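Grullanness Finger Kit: your questions answered

We get a lovely lot of post about the finger kit, and the same handful of things come up again and again, so we've gathered them here. If yours isn't covered, do write in and we'll get to it as soon as we can.

What do I get in the box?
A pair of tapered fingers, the base bar they bolt to, four spare grip pads and a little bag of screws. The arm itself isn't included, I'm afraid, though we do sell the Pernton mounting plate separately if yours needs one.

Will it fit my arm?
If you have a Zabala or a Tevel, yes, straight out of the box. For anything else, send us a photo of the wrist flange with a ruler beside it and Yesenia Xolalpa will tell you which plate to order (she's very patient, and quick too, unless you write late on a Friday!).

How long do the pads last?
Our bench pair did 1000 picks before we changed them, but that was mostly small plastic parts. Sharp metal edges will get through them a good deal sooner.

How much is it, and can I send it back?
The kit is £109 with postage, and you have until the end of the month after it arrives to change your mind. Orders placed in August get a bit longer, as so many of you are away.

Can it pick up small, flat things, like gears? 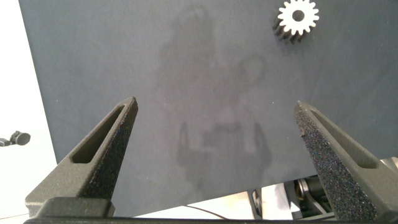
Unai Collado

Small gears are what I try first with any new set of fingers, and a white one lying flat on a dark board is a fair starting point. Open the fingers wide, come down slowly and let the rough pad meet the teeth on the side. I'd keep the force at 11 on the dial to begin with and go up gently from there, and do mind your own shadow and the arm's if you're using a wrist camera to find the part.

Can I buy just one finger?
You can, left or right, but please say which when you order.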